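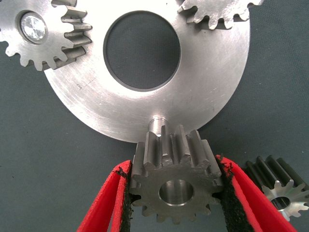 Montagem do trem de engrenagens de treino e verificação da bancada do braço robótico

Oficina Partilhada Windberg – Guias de utilização
Publicado em 4 de junho de 2022

Âmbito

O presente guia descreve a montagem assistida por braço robótico do conjunto de engrenagens utilizado nas sessões de iniciação da oficina. Destina-se aos utentes que já concluíram a formação de segurança e que dispõem de acesso à sala Prudthorpe. Os utentes que pretendam reproduzir o conjunto em casa poderão fazê-lo com as mesmas instruções, devendo adaptar as fixações à mesa disponível.

O conjunto é composto por uma placa circular metálica, pelos respetivos pinos e por engrenagens de dentes retos de diferentes tamanhos. A operação que exige maior atenção é a colocação da engrenagem pequena: o furo central tem de ficar alinhado com o pino antes de qualquer avanço. As restantes peças podem ser colocadas manualmente, caso o tempo de sessão seja reduzido.

Material necessário

Conjunto de engrenagens Koreck, completo e limpo
Braço robótico com pinça de dois dedos, revestidos com material antiderrapante
Controlador Fitzgerald, com o perfil «engrenagens» carregado
Lixa de água, grão 2000 e grão 3000
Óleo fino para mecanismos
Pano de algodão sem fios soltos
Lanterna de mão

Preparação das peças

1. Retire as engrenagens da caixa e disponha-as sobre a superfície de trabalho, afastadas umas das outras o suficiente para que a pinça possa descer entre elas.

2. Passe o dedo pelo interior de cada furo. Se sentir rebarba, utilize primeiro a lixa de grão 2000, enrolada numa vareta, e termine com a de grão 3000. Bastam poucas voltas. Um furo alargado em excesso deixa a engrenagem com folga e inutiliza a peça para as sessões seguintes.

3. Limpe os pinos e a placa com o pano. Os riscos finos na face da placa não afetam a montagem e não devem ser polidos.

4. Aplique uma gota de óleo em cada pino. Evite que o óleo chegue aos dentes das engrenagens antes da preensão, pois o revestimento dos dedos perde aderência.

Preensão e encaixe

5. No controlador, selecione a velocidade 2. A velocidade 3 está reservada aos deslocamentos sem peça.

6. Coloque a engrenagem pequena ao alto, com a face virada para fora, e aproxime os dedos pelos flancos. A pinça deve segurar a engrenagem pelos dentes laterais, deixando o furo inteiramente desimpedido.

7. Feche a pinça até a peça deixar de rodar quando tocada ligeiramente. Não aumente a força além desse ponto – o revestimento dos dedos desgasta-se nas arestas e começa a largar partículas.

8. Desloque o braço até a extremidade do pino apontar para o furo. Confirme o alinhamento na imagem da câmara do punho e, em seguida, lateralmente, com a lanterna.

9. Avance em passos curtos. Se houver resistência, recue, corrija a inclinação e repita. É expressamente proibido forçar o encaixe com o braço.

10. Com a engrenagem assente no pino, abra a pinça, recue o braço e rode a engrenagem à mão. O movimento deve ser regular ao longo de uma volta completa. Uma prisão sempre no mesmo ponto indica, em regra, um dente danificado; uma prisão irregular aponta para sujidade no furo.

Verificação da zona inferior da bancada

A verificação que se segue é obrigatória no início de cada sessão e sempre que o braço seja deslocado. Deve ser efetuada com os motores desligados e com a paragem de emergência acionada.

11. Observe o pavimento junto à base. Os cabos podem formar laços soltos, mas não devem passar entre os elos do braço nem por baixo de rodízios. Os cabos pretos são finos e confundem-se facilmente entre si, pelo que se recomenda segui-los um a um, com a mão, desde a base até à outra extremidade.

12. Verifique se as caixas de ligação pousadas no chão têm o cabo bem introduzido e se o indicador luminoso está visível. Se estiver apagado com a alimentação ligada, interrompa a sessão e registe a ocorrência na folha da sala.

13. Examine o tecido cinzento. A bainha deve ficar livre das articulações em toda a extensão do movimento. Caso se apresente descaída de um dos lados, volte a prendê-la antes de ligar os motores.

14. Antes de rearmar o sistema, confirme em voz alta que todos os presentes retiraram mãos e pés da zona do braço. Só o utente responsável pela sessão pode rearmar.

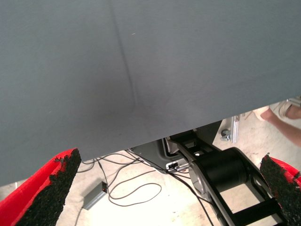
Arrumação e registo

Terminada a sessão, leve o braço à posição de repouso e desligue o controlador. As engrenagens devem ser limpas de óleo e guardadas na caixa Koreck, com as peças pequenas no tabuleiro superior. A placa é guardada na horizontal, com o pano por cima.

Na folha da sala devem constar o perfil utilizado, as peças lixadas e qualquer anomalia nos dedos da pinça. O revestimento é substituído quando a orla se apresenta desfiada até à zona de contacto. A substituição é feita pela oficina, não sendo permitido aos utentes colar material próprio sobre os dedos.

As peças em falta devem ser comunicadas até ao fim da sessão. A revisão geral dos conjuntos realiza-se em dezembro, período durante o qual a sala Prudthorpe se encontra encerrada a marcações.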